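Field Notes > Visits > Friday at Torirau

I got to Torirau a little after lunch and stayed way longer than the 45 minutes I'd promised. Rodrigo Seixas had set out 3 hand-held grippers to try — same body, different pads — and told me to just start grabbing things. So I did!

The Felleck pads were stiffer than I like and I dropped a cup twice. The Halonen ones are soft and forgiving, and I had a sponge, a pen and a very slippery spoon picked up in no time (okay, the spoon took two tries).

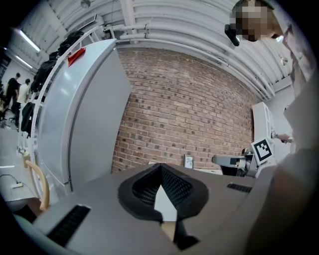 Black notched pad on the hand-held gripper, with the white arm over by the brick wall.

Rodrigo has logged more than 71 grasps per pad so far and he's leaning Halonen too, though he says the mesh wears quickly if you drag it over anything rough. I'd still like to try both on wet dishes. They're sending me a loaner pair next month.

Recent visits
Palondale open day: the cable talk
Two wrist cameras, one long afternoon
Picking a controller on a budget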